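# Drendness arm, tray pull

Aug 3, 2024. Bench at Söderlund, arm on the long side, wrist camera on the new bracket.

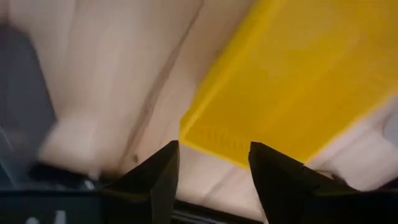 *Wrist camera, short end of the yellow tray at the fingertips. Blur is typical for the old exposure setting.*

Goal is unchanged from the June notes: find the short end of the tray, close on the rim, drag the tray toward the base until it touches the stop. No lifting yet. The wrist motor is not up to a loaded tray at full extension and I don't want to find out where the limit is with the good gearbox installed.

## Setup

- Arm: Drendness, second forearm, reach 570 mm from shoulder axis to fingertip.
- Shoulder gearbox: Broltach, regreased. Wrist still on the printed one.
- Controller: Zidura board, firmware as left by Fredy. I did not reflash it.
- Fingers: black pair, straight tips, no pads.
- Grip current limit: 40 percent.
- Camera: wrist bracket, tilted down so that both fingertips stay in view with the gripper open.

The bracket tilt is a compromise. With less tilt I see more of the table ahead of the gripper but lose the tips when the fingers close, and then there is no way to check the tip position against the model. With more tilt the housing takes up too much of the bottom of the picture. I locked it where both tips are visible and put a paint mark across the joint. If the mark is broken, redo the hand-eye calibration before running anything.

## Rim detection

The detector has two stages. Stage one thresholds on hue and takes the largest yellow blob. Stage two looks for straight edges along the blob boundary, fits lines, and picks the corner where a long wall meets the short end. Grasp point is offset from that corner along the short rim.

Stage one is easy. Nothing else on the table is that yellow, and the wood is pale enough that the hue separation holds even in the blurred pictures. The weak spot is the reflection on the tray face. It washes part of the yellow toward gray and the blob comes back with a bite out of it. When the bite reaches the boundary, stage two fits a line through the inside of the tray. I closed the mask with a larger kernel, which fills most of the bites and rounds off the corner a little. The rounding shifts the corner inward. I have put a constant in for it and marked it as a hack in the code.

Stage two had the more interesting failure. The dark seam in the tabletop produces a strong edge close to the long wall of the tray, and it runs near enough to the same direction at the top of the view that the line fitter sometimes merged the two. The fitted wall then came out rotated and the gripper yaw was wrong by a visible amount. Edges are now only accepted if one side of them is inside the mask. I should have had that condition from the start.

The long wall also shows as two tones, a lighter line on the inside and a darker gold on the outer face. The fitter jumps between them from one picture to the next. For the drag it makes no difference. For a proper side grasp it will, so it goes on the list.

## Blur

Most of the lost time was here. At the old exposure the camera smears everything during the last part of the approach. The raised marks near the short end would have been a useful texture for tracking, but they come out as low-contrast ridges and the feature matcher finds nothing stable in them. I tried sharpening first, which gave me sharper noise.

What I changed, in this order:

1. Shorter exposure, gain up. Noise is worse on the dark parts, meaning the gripper itself, and we don't measure anything there except the tips.
2. Slower final approach. The speed cap kicks in once the corner is inside the lower half of the picture.
3. A stop and settle before the grasp picture is taken. The arm rings after a stop, mostly in the wrist, and a picture taken right away is as bad as a moving one.

Number 3 did the most. I would drop 1 again if the lamp over the bench gets moved, but Ronja Rustad needs it where it is for soldering.

The log from the approach tests has 383 frames. I went through the rejected ones by hand. Nearly all come from the stretch before the stop, which is fine, the planner doesn't need them to be good. A few come from after the settle and look clean to me, so the rejection test is too strict on something. Suspect the corner angle tolerance. The closed mask bends the corner and the test still expects a square one.

## Finger clearance

Model and reality disagree on where the tips are. With the gripper open, the projected tips from the model land short of the real ones. It is the same for both fingers, so it isn't a bent finger. Either the finger length in the model is from the first set, or the calibration has absorbed an error from the bracket. Measured the fingers with the caliper. They are 2 mm longer than the file says.

Fixed the file and reran the projection. The tips now land on the tips. I have not redone the calibration with the corrected length, and it should be redone, because the old one was solved with the wrong number in it. Until then treat any absolute position along the approach axis as suspect. Relative moves are all right.

The extra length also explains the scraping noise Fredy Echeverri wrote down in June. The tips were going lower than planned and running along the table. There is a light scuff on both tips and I can't see a matching one in the wood, though with this grain I might not.

## Drag tests

Ran the drag with the tray empty. Sequence: settle, grasp picture, lower, close, wait for the current to flatten, pull.

- Without pads, the fingers slip on the rim if the pull starts before the current has flattened. Added a wait on the derivative in place of the fixed delay.
- With the wait, the tray comes along. It yaws during the pull when the grasp is off center, as expected, and the stop squares it up again.
- The tray catches slightly where the boards meet. It shows as a bump in shoulder current. The Broltach box takes it without complaint. The printed wrist box makes a click I don't like.
- One run ended on a Zidura overcurrent fault during the close. Cause was my own: I had raised the grip limit for a static test and left it there. Back to 40 percent, no further faults.

I opened the wrist gearbox after the clicking. Teeth look intact, grease is gray. One of the housing screws had backed out by more than a turn. Put thread locker on all of them and let it sit before closing up. The click is still there afterward but quieter. It happens at the same wrist angle each time, so I think it is a tooth or a bit of print residue and the screw was a separate matter.

## Cable

The camera cable rubs on the gripper housing when the wrist is rolled to the right. Temporary fix is a longer loop and a tie at the forearm. With the loop, the camera dropped off the bus once at full roll, came back on its own, and the driver carried on with a stale picture. That last part is the real problem. The driver has to raise an error when the frame counter doesn't advance. I added a check in our own loop, which halts motion if the counter repeats, and tested it by pulling the plug with the arm stationary. It halts. I have not tested it in motion.

## Questions for Fredy

- Is the close speed set on the Zidura board or in the host config? I changed the host value and saw no difference.
- Where did the finger length come from? If there is a drawing, put it in the project folder.
- Did you run the calibration with the fingers on or off? The notes don't say, and the board position in the saved pose looks too high for fingers on.
- Do you still have the rubber from the first pads? The sheet in the drawer is too thick. The fingers won't close far enough on a thin edge once it is glued on both sides.

## Open items

- [ ] Redo hand-eye calibration with corrected finger length
- [ ] Loosen corner angle tolerance, rerun against the saved log
- [ ] Pick inner or outer tone of the long wall and stick to it
- [ ] Replace the corner offset hack, probably by intersecting the fitted lines from the unclosed mask
- [ ] Thin pads
- [ ] Unplug test for the camera with the arm moving slowly, hand on the stop button
- [ ] Proper strain relief on the camera cable
- [x] Screws in wrist gearbox
- [x] Finger length in model file

Arm is parked folded, power off at the wall, gripper open. The calibration board is flat under the drawer cabinet - please don't lean it against the window again, it had a bow in it when I took it out. Ronja has the bench next and knows the arm stays bolted down. Log and config are in the shared folder under today's date, and the old exposure settings are kept alongside in case someone wants to compare.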